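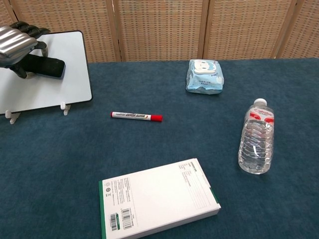 Maëlle Quintric
Rédactrice, pages Ateliers et bricolage

L'atelier partagé Jonano a mis en service en octobre le Traleck, un robot à deux bras monté par ses adhérents sur leur temps libre. Le buste est maintenant complet, avec ses deux mains à doigts articulés, et les séances de réglage ont commencé sur une table garnie d'un tapis bleu-vert, devant un paravent.

Le chantier a duré 8 mois. Le groupe est parti de bras et de mains achetés séparément, qu'il a fallu faire fonctionner ensemble. La mécanique a été terminée assez vite. Le câblage a pris beaucoup plus de temps que prévu : la première version du faisceau, passée entièrement à l'intérieur des avant-bras, gênait la rotation des poignets et a été refaite pendant l'été. Une partie des câbles court désormais à l'extérieur.

Le logiciel de commande, baptisé Sang, a été écrit sur place. Il tourne sur un ordinateur de récupération et envoie les consignes aux deux bras par un réseau séparé de celui de l'atelier. Une version précédente bloquait les doigts en position fermée après une coupure de courant. Le défaut est corrigé, selon le journal de bord du projet, que les adhérents peuvent consulter à l'entrée de la salle de montage.

Les essais portent pour l'instant sur la saisie. Le robot travaille avec des objets courants : un téléphone, un marqueur pour tableau blanc, une bouteille d'eau en plastique, un paquet de lingettes, une boîte en carton. Le téléphone figure parmi les plus délicats du lot. Il est mince et lisse, et la main doit l'approcher de biais pour ne pas le repousser. La bouteille, couchée sur le tapis, pose une autre difficulté, car l'eau se déplace pendant le levage et change la charge sur le poignet.

Le journal de bord compte environ 823 essais enregistrés depuis la mise sous tension. Chaque ligne indique l'objet, le bras utilisé et le réglage de serrage. Les échecs y sont notés de la même façon que le reste – le groupe y tient, après avoir perdu plusieurs soirées à chercher une panne déjà rencontrée par une autre équipe. 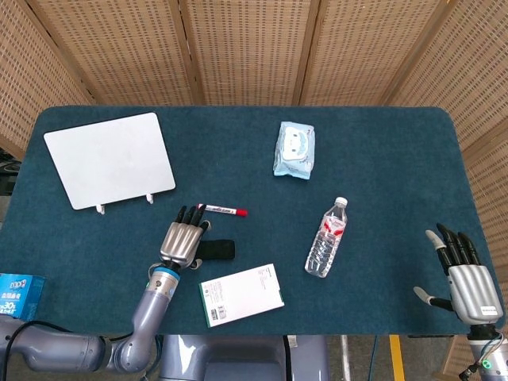 ROBOTIQUE AMATEUR

L'étape suivante est la coordination des deux mains. Les bras ont d'abord été réglés l'un après l'autre, avec des programmes distincts. Il s'agit à présent de leur faire partager la même zone de travail sans qu'ils se heurtent. Sang impose pour cela une distance minimale entre les paumes, que le groupe compte réduire par paliers au cours de l'hiver.

Les moteurs des épaules doivent aussi être revus. Ils viennent du fournisseur Dolton et chauffent lorsque les bras restent tendus longtemps au-dessus de la table. Les séances sont donc limitées à deux heures, pause comprise. Un autre modèle de réducteur est à l'étude, mais la commande n'est pas passée.

Les plans des supports et le schéma de câblage seront mis à la disposition des autres ateliers une fois relus. Le code de commande suivra plus tard, le temps de nettoyer les parties écrites dans l'urgence.

Les adhérents qui souhaitent rejoindre le groupe peuvent s'inscrire sur la feuille affichée près de l'établi d'électronique. Aucune connaissance en programmation n'est demandée pour la mécanique. La prochaine séance ouverte commence à 18 h 30, dans la salle de montage.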